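August, garage notes, second cup of coffee

Back on the Grumbridge hatchback this morning. The idle is still hunting when it's cold, up and down like it can't make up its mind, and then it settles once the needle comes off the peg. I pulled the intake hose again and went over it with a flashlight. No splits that I could find, but the clamp at the throttle end was barely snug, so I swapped it for one of the good ones from the Cheung box. Started it up and it hunts a little less? Maybe. I want to try it dead cold tomorrow before I get excited.

Plugs came out looking tan and even, all except the one closest to the firewall, which was sooty. Cleaned it, checked the gap, put it back. Note for whoever has the feeler gauges – they go in the top drawer!

Took it for a spin out to Covthorpe and back after lunch, around 40 miles all told. Man, I love this little car. It has no power to speak of and it still makes you grin on a back road (five speeds, and you need every one of them). Third gear crunches if I rush it. Fluid change is next, and I'm hoping that's all it wants. 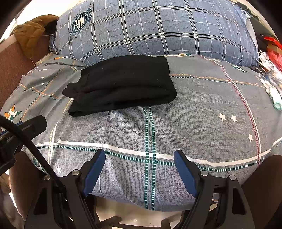
Folded black, next to the blue plaid pillow.

Brakes: front pads have plenty left, rears I didn't get to. There's a squeak from the left rear that comes and goes with bumps, so I'm leaning toward a bushing over anything in the drum. Gravaso wants 300 for the full rear bushing set, which is nuts on a car like this. Going to call the junkyard first and see if they have a whole beam sitting around.

Torqued the wheels again after the drive. One lug on the right front took a bit more turn than I'd like, so keep an eye on that one if you borrow it.

Still to do: gearbox fluid, rear drums, cold start at 6 am before the sun gets on the hood. Also need more shop towels and a new bulb for the trouble light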